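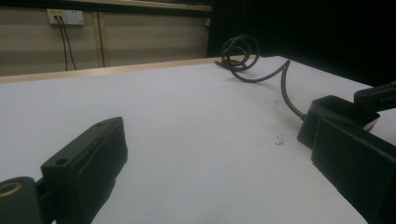
Suqin Guo always maintained that a letter ought to be answered the same day it came, before supper if at all possible, and that anyone who let one sit overnight would let it sit a year.

Norbert had let his sit since February. It was from Agathe Masson, four pages in that slanting hand of hers, asking if he still had the bell from the old ferry at Miltstead and whether he might be willing to part with it — for the chapel, she wrote, and not for herself, though he knew perfectly well she had loved that bell since they were both small enough to be lifted up to ring it.

He did still have it. It hung in the back porch with 1682 cut into the rim, and every spring he oiled the bracket and told himself he would write on Sunday. But Sundays filled up, what with the beans and the neighbor's goat, and the letter moved from the kitchen to the hall and back to the kitchen again.

"You could just drive it over," Suqin said, buttering her toast right out to the corners. "It's 90 miles. You've gone farther for a cheese."

So he wrapped the bell in his good winter coat and set it on the front seat, and after some thought he put the belt across it. It rang a little at every bend in the road, and by the time he came down the hill into Miltstead Agathe was already out at the gate, drying her hands on her apron and listening.

14 shares · 3 comments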